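Storage and Layout of Loose Control Components in the Trenenlow Workshop

Student project report, Electrical Controls program, Grirkcombe Technical College

1. Background

The Trenenlow workshop holds the loose parts used in the first-year control wiring course. At the start of the project the inventory list had 641 entries. Most were pushbuttons, contact blocks, selector switches and small plug-in parts kept in mixed cardboard boxes under the benches. A student building a start/stop circuit had to search several boxes for an operator, a matching contact block and a mounting collar. Parts often came back still assembled from the last exercise, and the list did not say whether an entry meant one part or a complete switch.

The project covered three items: a grouping for the parts, a bin and liner arrangement, and a marked work surface for checking parts in and out. Wiring tools, DIN rail and cable were outside the scope.

2. Grouping of parts

Two schemes were considered. The first followed the order numbers in the Manalo parts list, which the workshop already uses for purchasing. It was rejected after a short trial. The order numbers separate a button head from the contact block that fits it, and students do not know the numbers.

The second scheme groups parts by what they do in a circuit. Operators and contact blocks are stored together, whether assembled or not. Small rectangular components are stored separately, as their pins bend when heavier switch parts are dropped on them. This scheme was adopted.

Color is used only as a second key within a group. Emergency stop buttons have red mushroom heads and are easy to find in a mixed bin. Contact blocks are harder to tell apart. In the stock on hand, some have green terminal covers and some have orange, and older blocks did not always follow the color key in the supplier sheet. Each block was therefore tested with a continuity meter and entered in the list as normally open or normally closed.

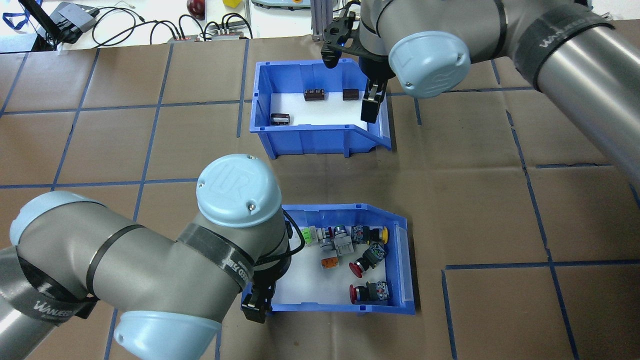
The switch group is the least uniform of all. A complete emergency stop with its contact block attached takes up far more length than a bare block, and the mushroom head keeps it from lying flat. Bin size for this group was set by the longest assembled switch – the number of parts was a secondary limit.

3. Bins and liners

The bins are blue plastic with an open front and a sloped lip. They were bought through Riletti, the college's regular supplier. The lower front gives access to the parts while the bin is on a shelf, and the label can be read without pulling the bin out.

Each bin has a white foam liner on its floor. The liner was added for three purposes:

Contrast. Dark brown and black parts were hard to see against the blue plastic in the shade of the shelf above.

Protection. Pins and terminal screws no longer strike the bin floor directly.

Movement. Parts slide less when a bin is carried.

The first liners were cut to the outside size of the bin and buckled in the middle. The second set was cut from a paper template traced along the inside of the floor. A liner that buckles should be trimmed along one long side only and tried again.

No dividers were fitted in the switch bin. Cardboard dividers were tested and removed in the second week, when assembled switches would no longer fit between them. Parts tend to collect at one end of an undivided bin. This was accepted, as the whole floor can still be seen from the front.

4. Work surface

Check-in and check-out are done on a table covered in brown paper. Blue tape lines divide the surface into a grid of cells. The paper is cheap, can be replaced when torn, and gives a plain background for small parts. The tape gives a reference for where a bin is set down, so that the person holding the list can name a position.

Two bins are handled at a time, one behind the other near the middle of the grid. Small components go in the rear bin and switch parts in the front bin. With this order, the heavier parts do not have to be lifted over the pins of the small ones.

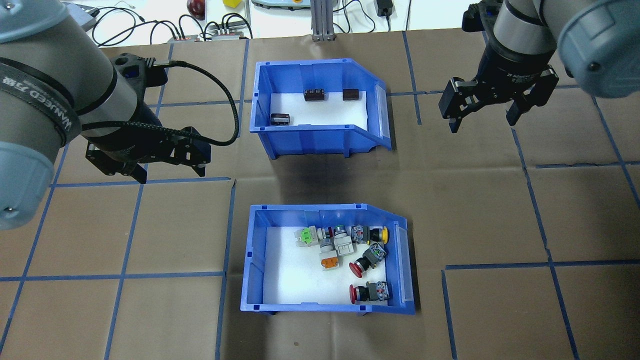

5. Check-in procedure

5.1 Place both bins on the grid with the label windows facing the same way.

5.2 Remove loose wire ends from all terminals. Do not cut them off inside the bin.

5.3 Compare each part with the list. An operator with a contact block attached is entered as one assembly, with the block type in the second column.

5.4 Press each pushbutton once. A button that sticks goes in the repair tray and is marked on the list.

5.5 Twist to release any emergency stop that is latched.

5.6 Place small components on the liner by hand, with the pins clear of each other.

5.7 Return both bins to the shelf.

Step 5.3 caused most of the errors during the trial. Groups that had separated the head and block for an exercise entered them as two parts on return, although they had been signed out as one. The form was changed so that the sign-out line is copied to the return line before the bins are opened.
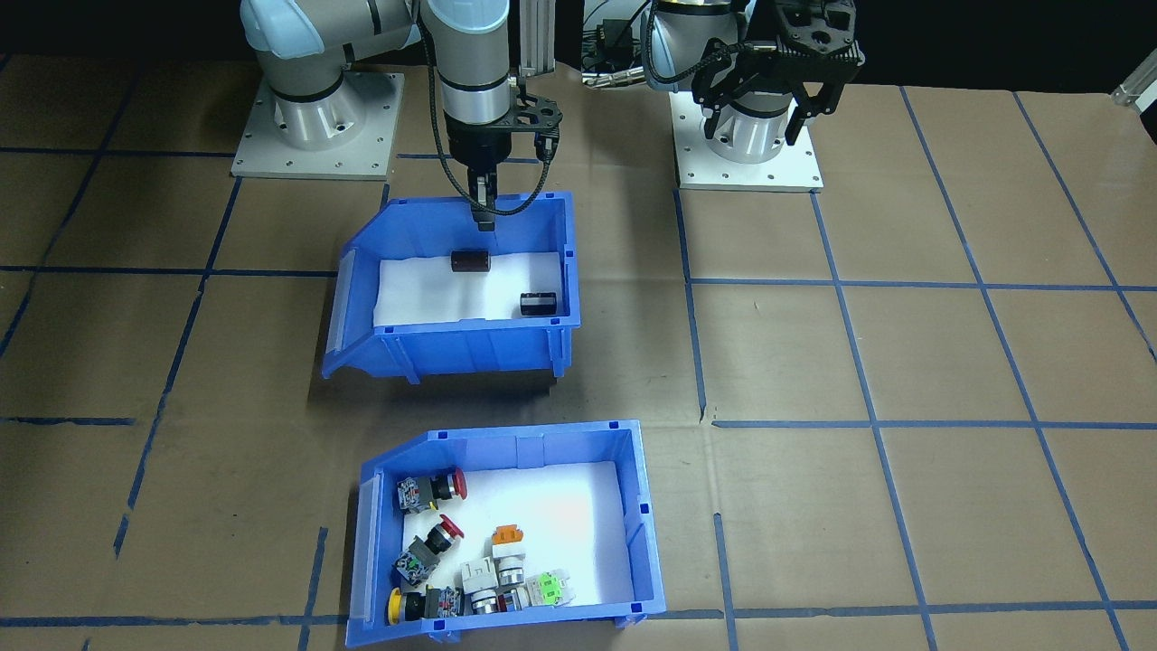 The shelf unit beside the table is 650 mm deep, with 400 mm between shelves. Bins can be placed two deep, but those in the back row are out of reach for shorter students, and for now only the front row is used. A shallower unit has been requested.

6. Results and open points

The trial ran for seven weeks in the first-year course. Course groups reported less searching at the start of an exercise. Search time was not measured before the change, so no figure can be given for the difference.

The repair tray filled faster than expected, mainly with buttons that had damaged threads at the collar. These had been in the mixed boxes for some time and were found only when each part was handled singly.

The following points are open:

Labels are handwritten, and the ink fades under the workshop lights. Printed inserts for the label windows are in preparation.

The list does not show which contact blocks fit which operators. A matching table has been started for the pushbuttons and is still missing for the selector switches.

The tape lifts at the crossings where bins are dragged across it. Bins should be lifted, and the paper and tape replaced together at the end of each term.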